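Leave the power strip on the table

4 min read

My sister-in-law Nandi Pillay came over in March, looked at my work table and said, are you going to put that away? Meaning the power strip. Sitting right out in the open, like a stapler or a coffee cup. I said no. She said it looked like a repair shop. Fine. I like repair shops.

I've been thinking about it since and I want to make the case, quickly, before dinner burns.

Every desk article I read says hide the cords. Get a tray, screw it to the underside. Get a box with a lid and a slot. Get sleeves, clips, little velcro ties in four colors. I did all of it. I had a Gronorby tray under my old desk for years and do you know how many times I crawled under there? With a flashlight in my teeth, hitting my head on the same bracket. All to plug in one thing for ten minutes. Then crawl back to unplug it. Or not, more likely, so it stayed plugged in till I moved house.

When I finaly took that tray down there were two chargers in it for phones I no longer owned. And dust. So much dust, the soft gray kind, packed in around the plugs. I'm not an electrician but I know I don't want that around plugs.

A thing you can see, you look after. You see the cord getting pinched. You see the plug that's halfway out. You see the switch and you turn it off when you go to bed. Martim Antunes, who I shared a workroom with back when we did lamps, used to switch the whole bench off at the strip on his way out every night, one click, coat already on. Couldn't do that with a strip behind a cabinet.

People say it's ugly. Is it? A plain white one on a light wood table, I don't mind it at all. It's a rectangle. We put uglier things on tables and call them bowls. The Marinho catalog wants $59 for a bamboo box to hide a strip in, and now you have a box on your table, bigger than the strip, and you have to lift a lid. What did we gain there.

The other complaint is space, and ok, that one's real. A small table is a small table. My answer is a board. Flat, white, laid on top, and whatever I'm working on happens on the board. The strip gets a spot on it too. I don't line it up with the edge either. Mine sits at a slant, which drove Nandi up the wall, but the slant is good! Big plugs don't bump whatever is next to it.

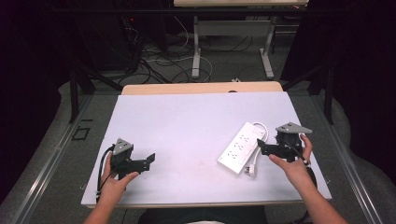
Six outlets is plenty, by the way. I used to think I wanted 10. Had one of those long Budar things and every outlet filled up in a week, becuase that's what outlets do. With six you have to choose. Lamp, charger, the tool you're using, and something has to come out before something else goes in. I think that's healthy.

Now the limits, so I don't get letters. Kitchen counter by the sink, no. Anywhere a toddler can reach, no. Don't plug one strip into another one. Don't run the cord where people walk; mine stays coiled up on the board, off the floor. No space heaters on it, ever. Catríona Hennessy read a draft of this and wrote NO HEATERS in the margin twice, so there it is twice.

And if you have people over for a nice dinner at that same table then sure, pick it up, put it on a shelf. Takes a few seconds. That's sort of my point, it's a thing you can pick up. The one screwed under the desk is furniture.

Helge Magnusson still thinks I'm wrong. He has a beautiful office, not a wire in it, and last time I was there my laptop died and he spent a good while on his knees feeling around behind a Prirkard bookcase for somewhere to plug me in. I held the flashlight.

Ok. Onions are catching. Going.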